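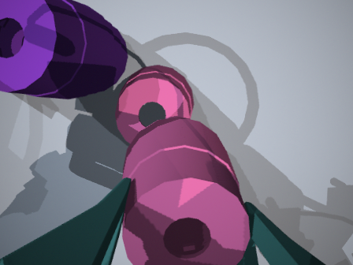 # Stomside shuffle

The **Stomside shuffle** is a way of training a robot gripper in simulation by messing about with the colours and shadows while leaving the shapes alone. I've been looking after this page on the Tondwood wiki since May, so forgive me if it reads more like a letter than an entry!

## Where it came from

Haoran Shen came up with it while working on Brolilham, our simulated tabletop. The old policy did nicely on one bottle-like object by itself, but put another of the same colour right behind it and the fingers would often close on thin air between the two. Haoran's hunch was that the policy was following patches of colour and had never learned where one thing ended and the next began.

## How it works

Every training run starts with a few chunky, low-polygon objects dropped close together. Two of them share a colour (pink and pink, say, with a purple one nearby) and the lights are moved so that shadows fall right across the objects as well as the surface. The geometry stays exactly as it was. Then the same grasp is replayed under 20 different lightings, and the policy is marked down if its chosen finger positions wander by more than 4 millimetres.

I do love how crude the models are. You can see the flat facets plainly on the pink ones, and it doesn't seem to matter a bit – the shuffle cares about outlines and overlaps, so we've never bothered with smoother meshes.

## Results

Moataz Belhaj ran the main comparison, using the planner we call Su for both arms of the test. With the shuffle, the gripper picked the nearer of two matching objects in 84 per cent of trials. Without it, the figure was a rather sad 14.

## Known problems

Objects lying end-on are still a nuisance, particularly ones with a dark hole in the end face (Su sometimes takes the hole for a shadow and aims straight at it). Moataz is trying a separate depth channel, and I'll add his numbers once the runs have finished.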